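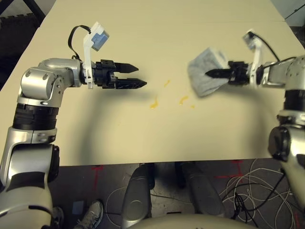 3. Task and Setup

The wiping task was picked in September by the student team (the Itov group, six of us at the start, four by the end) as the final project for the manipulation class. Spill on a table, cloth in one gripper, get the table clean. Sounds easy. The policy has to find the spill first, and a yellow spill on a cream top is low contrast, worse where the arm shadows fall, so we kept the stains as a few separate spots of different size, with one big smear and at least one tiny dot. The tiny ones matter, see 3.3. The right gripper holds the cloth and the left starts open. Both arms log joint angles, gripper width and the camera streams at 10 Hz.

3.1 Demonstrations

All demos were teleoperated. Total 2557 episodes recorded, 2356 kept after filtering. Dropped ones were mostly bad syncs between the wrist and head streams, plus a batch where the cloth was let go before the wipe was finished. Anum Ghumman ran most of the morning sessions, Shoaib Hashmi the late ones, and there is a visible operator effect: Hashmi's wipes are short and overlapping, Ghumman's are long single passes. We did not balance for this. Should have.

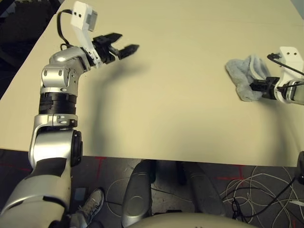 Filtering was done by script first (Cosov, our own tool, see Appendix B) and then by hand. The script checks timestamps, gripper width and whether the end pose is inside the table bounds. It does not check if the stain is gone, that label is manual. Two labelers per episode, disagreements went to a third. Most of the disagreement was over faint residue, wich the head camera hardly resolves at all.

3.2 Start poses

Start poses are sampled from a small grid with jitter. Early on we started every episode with the cloth in the same spot and the policy just memorized the motion, wiped the same patch of table no matter where the spill was. Grolard baseline had the same problem. Varying the stain layout alone did not fix it, had to vary the arm poses as well.

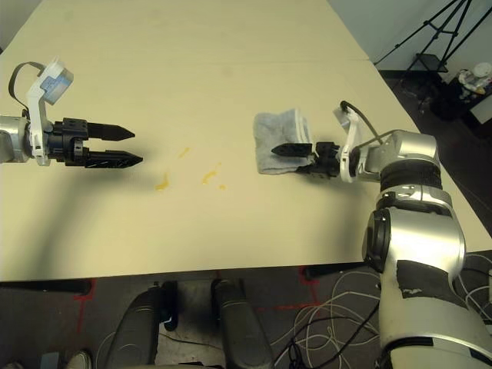 Figure 4. Start configuration, head view. Cloth in right gripper, left gripper open, stains between the two.

After that change the policy went to the spill more often then not. Training was almost 4000 steps per run, same batch size for all variants, three seeds. Longer runs did not help and one seed got worse (left in the table anyway).

3.3 Wrist views

The head camera gives the layout but small drops are only a few pixels wide. Wrist cameras fix some of that. With wrist input removed the policy still does the large smear and skips the dots, and this held for all seeds. Downside is that cloth can take up a lot of the wrist image, and a folded towel gives strong edges that the encoder seems to like more than the spill. We tried masking the cloth. Mixed results, section 5.
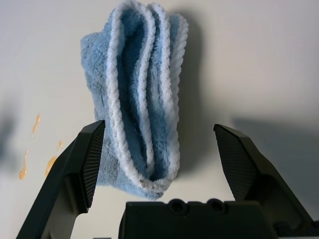 Figure 5. Wrist view, gripper open. Folded blue towel with white border, small orange-amber drips at left.

Cloth type was not controlled as well as we wanted. Gray and blue both show up in the data, the split is in Table 2. For the class demo we used the Usmani encoder with frozen weights, partly for speed, partly as it was already running on the lab machine. Fine-tuning it is left for the spring team, along with the two-arm handoff, which we planned and did not get to.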